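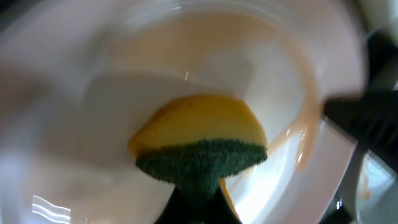

Hivell Crockery Hire: Your Questions Answered

We've been lending out plates, bowls, cups and cutlery from our unit in Ansari Yard, Vevunport, for a good many years now, and the same questions do tend to come round, usually in the week before somebody's wedding. We've tried to answer them properly on this page, so do put the kettle on. If yours isn't covered, ring us or pop in. We'd much sooner have a chat beforehand than have you lying awake worrying over teaspoons.

Page last updated Tuesday, March 11, 2025.

BOOKING

How far ahead do I need to book?

For most of the year a fortnight is plenty, and if it's a funeral tea or something else that couldn't be planned for, please just telephone and we'll do everything we can, often for the next day. May is the exception. Everyone in Vevunport seems to get married, christened or retired in May, and the cream dinner plates in particular are spoken for long before the blossom is out. If your party falls then, let us know as soon as you have a date, even if you haven't the faintest idea yet how many are coming.

Is there a minimum order?

Yes, £40, not counting delivery. We used to have none at all, and it was lovely in its way, but sending the van across the county with a single gravy boat did begin to tell on us. If your order comes in under that and you're happy to collect it yourself, ask nicely and we'll very probably say yes.

What is the most people you can cater for?

We can lay up for 800 in the plain white, with side plates, dinner plates and pudding bowls all matching. The Vomine range, our cream one with the slightly raised rim, goes up to 316 place settings and no further, and we can't buy any more of it, as the pattern has been discontinued. If you need a few more than that, lots of people mix the two, with cream on the top tables and white elsewhere, and it looks very pretty indeed.

Can I change my numbers after I've booked?

Of course you can, people always do. Up to five working days before your delivery you can go up or down as you please, and we'll simply send a fresh invoice. After that the crates have been packed and we can't take anything off the bill, though we can usually add to it if there's stock on the shelf. Please email changes if you can manage it. Messages left on the telephone get written on the backs of envelopes, and envelopes wander.

Do I have to pay a deposit?

A quarter of the total when you book, and the rest a week before. There's also a breakage deposit of £55, whatever the size of your order, and you get it back once we've unpacked everything and checked it over. We pay it straight back to the card or account it came from, normally by the end of the same week.

CHOOSING WHAT YOU NEED

How many plates should I allow for each guest?

For a sit-down meal, one of everything per person and a few over in case of accidents. For a buffet you'll want rather more, as people put down a plate, get talking to an aunt, and then go and fetch themselves a clean one. For cake and tea we suggest one side plate each and a generous extra helping of cups, particularly if it's going to be a long afternoon.

Which size of plate is best for a buffet?

The middle one, if you ask us. The full dinner plate is handsome but it's heavy to hold while you're standing up with a glass in the other hand, and people pile it high and then can't finish. The middle plate takes a slice of quiche, a bit of salad and a roll quite comfortably. If there'll be tables and chairs for everybody, by all means have the big ones.

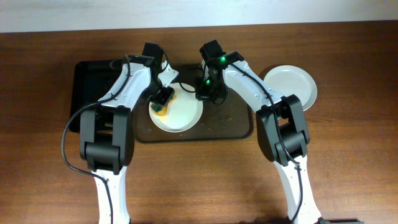 Food served up on a plate, on a wooden table.

Will your plates mark my table?

They shouldn't, provided you give them a little help. The undersides of both ranges are glazed, but every plate has a foot ring, and if one is dragged across bare polished wood with a bit of grit underneath it can leave a fine scratch. Lift them if you can, and put a cloth or some mats down if it's a table you're fond of. Hot plates are another matter. Straight from a warm oven on to a waxed or French-polished top, they can leave a white bloom that's a real nuisance to shift, so do please use mats for those. We hire them out too, the cork-backed sort, in packs of ten.

Can the plates go in the oven to warm?

Yes, both ranges are happy in a low oven. Don't put them under the grill, and don't put a cold plate into a very hot oven, or the glaze may craze. Anything with a gold line round it must be kept out of the microwave. The serving platters are best warmed with hot water from the tap and then dried.

Do you hire tablecloths and glasses?

Glasses, yes: tumblers, wine glasses, flutes and some rather nice old-fashioned sundae dishes. We gave up tablecloths some time ago. The laundering was more than we could cope with, and red wine got the better of us in the end. We're glad to pass on the number of a linen firm we like, if you ask when you book.

DELIVERY AND COLLECTION

Where do you deliver?

Anywhere in Vevunport and the villages round it. Further afield is possible too, but we'll need to work out a price for you. Our van is tall, so please mention low bridges, overhanging branches and narrow gateways. We've met them all.

Will the driver carry everything in?

To the nearest ground-floor door, and a little way inside if the floor is level. We can't manage stairs, marquees across a wet field, or boats. A full crate of dinner plates is a good deal heavier than it looks, so have somebody strong about the place if it needs to go any further.

Can you collect the same night?

We can, up to eleven o'clock, and there's an extra charge for it. Most people have us back the next morning, when everybody's had a sleep and the last of the forks have been found in the flower beds.

WASHING UP

Do I have to wash everything before it goes back?

No! Washing up is included in the price, and for a lot of our customers it's the best bit. All we ask is that you scrape the plates, empty the cups and glasses, and put everything back in the crate it came out of. Please don't leave gravy or custard sitting in the bowls over a warm weekend if you can avoid it.

I'd like to wash up anyway. Is there a right way?

Bless you. Some people do like to, especially if they want to use the plates twice over a weekend. Use warm water and ordinary washing-up liquid, glasses first and greasy things last, and change the water as soon as it looks tired. Soft side of the sponge only on the cream range and anything gilded. The rough side is fine for the plain white if you go gently, and for the steel serving dishes you can scrub as hard as you like. No wire wool on anything at all, please, and no scouring powder either.
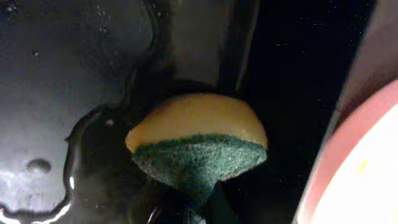

Yellow foam on one side, dark green scouring pad on the other.

What about grey marks on the plates?

Those are nearly always from cutlery, and they look much worse than they are. The knife leaves a tiny trace of metal on the glaze. A paste of bicarbonate of soda and water on a damp cloth will bring most of them off, or you can simply leave them for us.

How do I get tea stains out of the cups?

Please don't trouble, we soak all of them when they come home. For your own cups, bicarbonate again, left on for ten minutes, then a good rinse.

BREAKAGES AND LOSSES

What happens if something gets broken?

Wrap the pieces in newspaper and pop them in the crate marked "bits", so that we can tell what's broken and what's merely gone missing. We charge what it costs us to replace the item and take it from your deposit. Chips count as breakages, I'm afraid, as we can't send a chipped plate out to the next person.

I've found one of your teaspoons behind the sofa. Is it too late?

Never. Drop it in whenever you're passing, or put it through the letterbox at Ansari Yard in an envelope with your name on it. If we've already charged you for it, we'll send the money back.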